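Marble worktop, would you do it again?
Posted by Tider, Monday, December 2, 2024

We're finally at the choosing stage with the kitchen, and I've gone and fallen for white marble with grey veins running through it. My other half would like something we can be careless with (he makes curry twice a week, so I do see his point). The quote from Ronetti came in at almost £450 more than the quartz. Has anyone lived with it for a few years, and do you still love it?

Ritchie wrote:
We've had ours for four years and I'd have it again tomorrow! Yes, it marks. There's a dull ring by the kettle where a cut lemon sat all afternoon, and I was very cross with myself at the time, but I've grown rather fond of it since. Ask for honed if you can, as polished shows every little etch when the sun comes in.
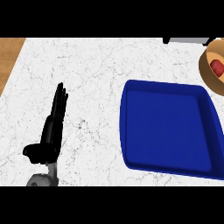
The other thing I'd say is go and see the actual slab before they cut it. Veining varies such a lot, and a sample the size of a coaster won't tell you whether you're getting faint wispy lines or a great cluster of specks right where you roll your pastry.

Rosto wrote:
Sorry Ritchie, I have to disagree — ours broke my heart. Turmeric, red wine, a leaky bottle of vinegar, all in the first November. We sealed it two times that year and it still stained. With curry in the house I'd take the quartz and spend the difference on a nice tap.

Ritchie wrote:
Was yours polished, though? And which sealer did you use?

Rosto wrote:
Polished, and whatever the fitter left us. You may have me there.

Tider wrote:
Thank you both, this is so helpful. I'm going to ask Ronetti if we can visit the yard, and himself is coming with me.

Related threads
Getting turmeric out of grout
Oak or beech next to a hob?
Undermount sinks, any regrets?

Last updated: 2 days ago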